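The Snack Box and the Small Table

By Zenoso Karunaratne

In the weeks before the February holiday, many families in our town buy their snacks in one large order and then spend an afternoon sorting them. I like this afternoon more than the holiday meal. The cloth goes on the table, a box is opened, and everybody starts to have opinions about green beans.
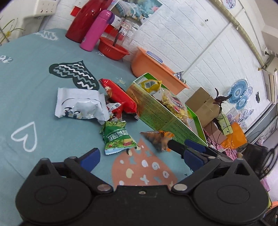
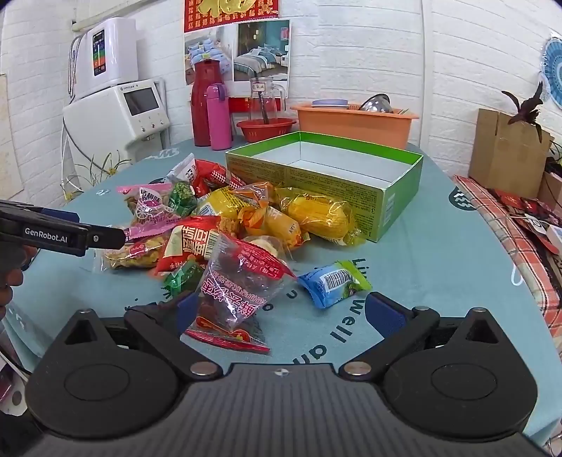

Snacks on the tablecloth, with the green box open beside them.

When I moved to Tadside I did not understand why a guest should be offered so many small things. In the house where I grew up, a visitor received one plate and one slice of cake, and it was rude to look for a second. My neighbors put out a dish with many sorts, each piece in its own wrapper, and the visitor is expected to dig. You take one, you drink tea, you take another. The wrappers stay next to your cup and they show the host that you were comfortable.

The sorting has its rules, though they change from family to family. In the first house where I helped, we divided by taste: sweet at one end, salty at the other, and spicy kept away from both. In another house they divide by noise. Crackers and puffed things are for the evening, when the television is loud, and soft candy is for the morning, when a grandfather is still asleep. I thought this was a joke until I opened a bag of rice crackers at seven o'clock.

Botar, the small grocery behind the bus station, sells mixed snacks by weight from open bins. I paid for 360 grams last winter and carried home much more air than food, because I had chosen only the puffed ones. The better way is to begin with heavy things, such as peanut candy or dried beans, and let the light ones fill the space. The woman at the scale will tell you this if you ask her - I had not asked.

For storage, keep the cardboard box. A box with low sides lets you see what you have, and children can reach in without turning everything over. Put the opened bags in front and close them with a clip. Sticky candy should not lie near a heater, and chocolate does not like the top of the refrigerator, where most of us put it.

I still buy too many of the sour plums. They are always the last to go, and in spring I eat them alone, with tea.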